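About Fomness

Home | About | Tasks | Contact

Fomness records people doing everyday jobs by hand so that robots can be taught to do the same jobs. Binta Balogun and Siu-fong Yau started the company in November with two pairs of hand-held grippers and a rented room. We now have 17 staff.

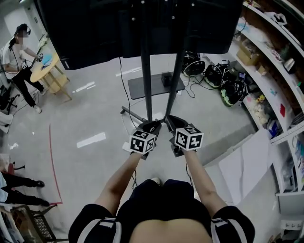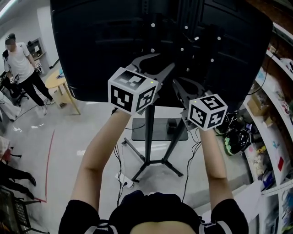
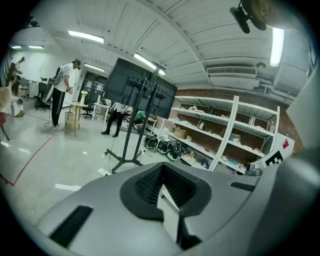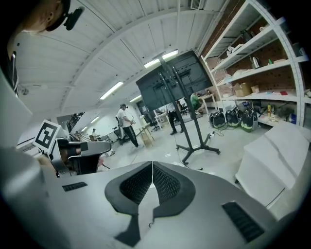 Work with the hand-held grippers on our recording floor.

What we do

A client sends us a task, such as folding towels or loading a rack. Our operators do it with the grippers, over and over, and we deliver the recordings with notes on every run. A normal order is 4,000 runs and takes 21 working days. Runs that fail are kept and labeled, and the client decides whether to use them.

For jobs where the client's own robot has to be in the loop, we offer remote control sessions. These are booked separately through our Prulska office.

Who we are

Binta runs the floor and trains new operators. Training takes 10 days, and most of it is spent on opening and closing the grippers at the right moment. Siu-fong handles the data and checks each batch before it ships.

Our clients include Stetar and Briggs. We do not share one client's recordings with another.

Visits are by appointment. Please use the contact page.

Page last updated 10 June 2020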